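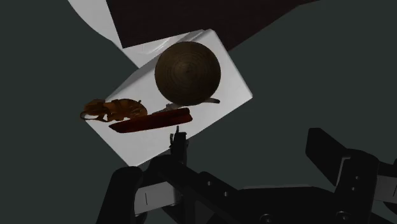 Enviado por Kamol Kaewsai para a lista Moradores de Saavedra
Assunto: Re: multa na barreira da ponte

Oi, gente,

desculpem a demora, passei a manhã na fila do posto e só agora consegui sentar para ler tudo. Respondo embaixo da mensagem do Rumeo porque acho que a dúvida dele é a de meio mundo aqui:

> Fui parado na barreira da ponte às 22h20, voltando do plantão em Tusdale.
> Mostrei o crachá, mas o guarda disse que crachá não vale mais e que
> precisava da declaração assinada pela empresa. Levei multa de 100.
> Alguém sabe se dá para recorrer? E isso mudou quando? Em março o
> crachá ainda passava.
> Rumeo

Rumeo, dá para recorrer sim! Eu mesma recorri da minha no mês passado (a do carro parado na frente da farmácia, lembram?) e o formulário é o mesmo. Você pega no balcão da prefeitura, o da esquerda, e entrega junto com a cópia da multa e alguma coisa que prove o horário do plantão. A escala do hospital serve, desde que tenha carimbo. O prazo é de 27 dias contados da data da multa, então não deixa para a última semana como eu fiz, que foi um sufoco.

Sobre o crachá: fui perguntar, e a moça me mostrou o aviso colado no vidro. A regra nova vale para quem cruza a ponte depois das 22h, e pede a declaração em papel, com nome, placa e trajeto. Antes das 22h continua tudo igual. O aviso é de uma folhinha só, letra miúda, e pelo que entendi não saiu no boletim da cidade, o que eu acho um absurdo, mas enfim.

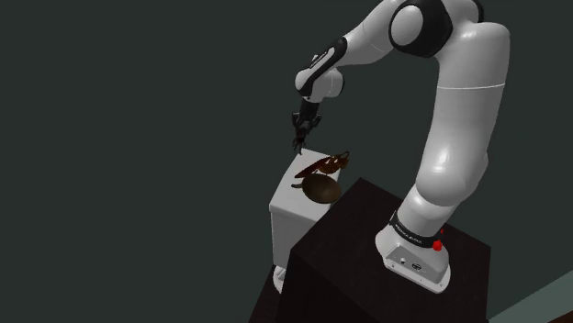

Outra coisa, quem mora para os lados de Dernthorpe e só passa pela rotatória não precisa de declaração nenhuma, mesmo de madrugada. Minha cunhada imprimiu três cópias à toa, coitada. Agora, se for entrar na cidade pela ponte velha, aí precisa, porque a barreira fica do lado de cá.

Na fila comigo devia ter umas 40 pessoas, quase todas pelo mesmo motivo, e um senhor falou em juntar os recursos e entregar tudo de uma vez. Não sei se adianta, mas se alguém quiser, eu topo. Me escrevam fora da lista, por favor, para não encher a caixa de todo mundo.

Ah, e levem caneta! A do balcão está amarrada num barbante curtinho e não escreve.

Abraços,
Kamol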